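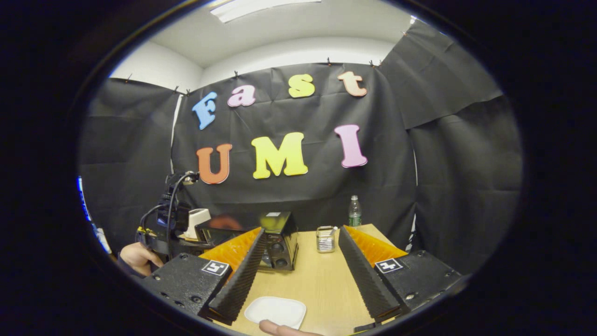
# The Gimari boarding house registers: index is ready up to the letter M

Newsletter > Family history > Work in progress

Many members have written to me since the spring with the same question, so I will answer to all at once. Yes, the index of the Gimari boarding house registers is going forward, and the first part of it can now be searched. It covers surnames from A to M. It has 2,103 entries. The second part, from N to Z, I hope to finish in December, but please do not plan a trip on this promise.

For those who joined recently, I repeat shortly what the registers are. Gimari was a boarding house on the river side of Avmont, three floors high, which took in single men and sometimes married couples who came to work at the mill. The owners kept one register for each house year, and the house year began when the ice went out. Eleven registers survived. They were in the possession of one family in Dulitside for two generations and are now in the reading room there, in two gray boxes.

Why are they useful? In the town records of that period a boarder is often invisible. He did not own land and he did not pay the tax on a house. If he stayed less than one year between two census visits, he left no trace. In the register he has a line with his name, the date of arrival, the bed number, the place "from whence," and sometimes a word about where he went after. For my own family this last column was the most valuable. My grandfather's brother was lost to us for sixty years, and it was one word, "Bite," that showed where to look for him.

Bite is a quarry settlement north of Avmont. I mention it because three people have asked me if it is a mistake in reading. It is not. The name appears on the old county map, and 42 of the men in the index gave it as their next place.

How the names are written

Please be patient with the spelling. The person who kept the register wrote what he heard, and he was hearing Lithuanian, Estonian, Polish, Finnish and French names through an English-speaking ear. The same man can have a different surname at every payment. I have found Mockus written as Mockus, Motskus, Mutkus and, in one place, Mr. Moccasin. In the index each entry stands under the spelling in the register, and a second column gives the spelling which I believe is meant. When I was not certain, I left the second column empty. I think an empty column is better than a wrong one which will be copied into forty family trees.

Women's names have a special difficulty. In Lithuanian the ending of the surname is different for a husband, a wife and an unmarried daughter. The register keeper did not know this and sometimes he made two families from one couple. In the worst case he gave the wife a separate bed number in another hallway, and afterward crossed it out. If you search for a couple, please search for both endings, and also for the name with the ending cut away completely.

Estonian first names were also changed freely. Jaan is John, this is easy. Jüri is George in three registers and Yury in the fourth. Ülle, my own name, does not appear at all, which did not surprise me.

The column "from whence"

This column must be read with care. Some men gave the village where they were born. Others gave the last place where they worked, or the port where they took the ship. "Hamburg" and "Libau" are very common, and I do not believe that so many weavers were born there. I have copied the words exactly and have not corrected anything. Where a village can be identified from another source, it is in the notes.

One group from the fourth register may interest you. Nine men arrived on the same evening and all gave the same village, which the keeper wrote in four ways on one page. Urmas Tamošiūnaitė found the village after some weeks of comparing parish maps. Seven of the nine families are now connected with living descendants, two of them in Dulitside. The remaining two men are both called Joseph, and both paid in advance and left before the month was over. If you have a Joseph who went missing near Avmont, I would like very much to hear from you.

Damaged pages

The sixth register was in a flood and the lower third of many pages is brown and stuck. The reading room does not allow that we separate them, and I agree with this. From the sixth register the index has only 200 lines, and the real number must be much greater. The bed numbers help a little. If bed 14 is paid by one person in the fifth register and by the same person in the seventh, it is reasonable to think he was there in between, but this is only a supposition and I have marked it so.

The ninth register has no cover and begins in the middle of a page. It was earlier taken for the eighth. If you have an older citation from "Register 8" with a page number above 40, it is very probably from the ninth. I am sorry for this inconvenience. The old numbers are given in brackets.

How to ask for a search

Send the surname in all spellings you know, the first name, and the years which are possible. A range of ten years is fine. A range of fifty years is not so fine, but I will try. Please write also what you know already, even if it seems not important. One member asked me for an Anton and forgot to mention that he had lost two fingers at the mill. In the register there are three Antons with nearly the same surname, and beside one of them is written "hand."

Copies of single pages can be ordered from the reading room in Dulitside. They make them in the mornings only, before 11, and one should order by register and page, not by name. The handwriting is brown on yellow paper, so ask for the color copy. On the black-and-white one the pencil notes disappear, and the pencil notes are often the best part.

Corrections are welcome at any time. Since the first part was opened I have received some very good ones, among them a letter explaining that "Card. Rm." in the margin means the carding room at the mill. I had understood it as a room where the boarders played cards, and I had already written a paragraph about it. The paragraph is removed.

Ülle Mockus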